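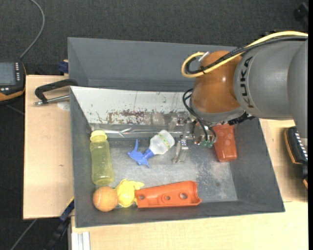

**Fortin swap shelf moves into the old post office**

The Fortin swap shelf has a real home at last! After two years of living in a church hallway, the free exchange opened in the old post office on Velovis Street in May, and the first morning was a joy to see. The line reached the bakery before the doors opened at 9:30, and people were trading stories (and a few casserole dishes) while they waited.

The idea is as simple as ever. Bring what your household has outgrown, take what you can use, and no money changes hands. By closing time on opening day, 595 items had gone home with someone new. Baby gear went fastest, with kitchen things close behind, and a whole crate of jigsaw puzzles was gone before noon.

"I came in with a high chair and left with a bread machine and two winter coats," said Nandini Reddy, who lives over on Itetti Avenue and has been a regular from the start. "My son is already asking when we can go back. He has his eye on a globe."

The new space has 70 feet of shelving along the back wall, most of it left over from the mail sorting days, plus a play corner and a proper repair bench. Gopinath Devadiga runs the bench and will look at lamps, toasters, zippers and anything with a loose screw. He fixed 31 things in the first week -- including a music box that had been silent since his customer was in grade school.

"She wound it up right there and we all stopped talking," Devadiga said. "I could do this every day."

The move cost $2,555, mostly for paint, lights and a new ramp at the side door. The money came from two bake sales and a very lively quiz night at the Diltance Tavern, where the team from the fire station won by a single point and gave its prize straight back to the fund.

The shelf is open mornings through the summer, with evening hours planned for the fall. Clean clothes, toys, books and housewares are all welcome. Please empty and rinse any bottles before you bring them in. Mattresses, car seats and paint can't be accepted. Drop-offs go to the side door, and there's short-term parking behind the bakery.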